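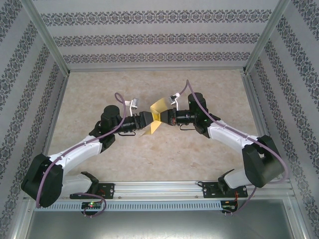

## Dzene hand-crank coffee grinder, after a summer of daily use

I bought the Dzene in June when my old blade grinder started leaving half the beans whole. It's a manual burr grinder made by Celeck and I paid 50 dollars for it. I've used it every morning up to now, September, mostly for drip coffee and sometimes for a French press on weekends.

The body holds 28 grams of beans if you tap them down. That makes two large mugs, so if you have company you'll be filling it twice. At my drip setting a full load takes me 3 minutes. Light roasts take longer and are harder on the wrist. My brother-in-law Hazem tried it with some very light beans and handed it back.

The grind is even at medium and coarse. At the fine end I get more dust than I'd like, and I wouldn't buy it for espresso. The adjustment ring is under the burr and clicks firmly into place — you have to take off the catch cup to reach it, and there are no numbers printed on it. I count clicks from fully closed and keep a note taped inside the cupboard door.

Cleaning is easy. The burr comes out without tools and I brush it off every other week. The instructions say not to wash it, and I haven't. Coffee does stick to the inside of the catch cup in dry weather, and a drop of water on the beans before grinding takes care of most of that.

The crank knob came loose in July. I tightened it with a small screwdriver and it has stayed put. The rubber band around the body slides down a little when my hands are damp.

I also looked at the Sturico, which costs more and has a folding handle. If I traveled a lot I'd want that. For a grinder that lives on the counter, the Dzene does the job at the lower price.

Four out of five. I'd take off another half point if you only drink light roast.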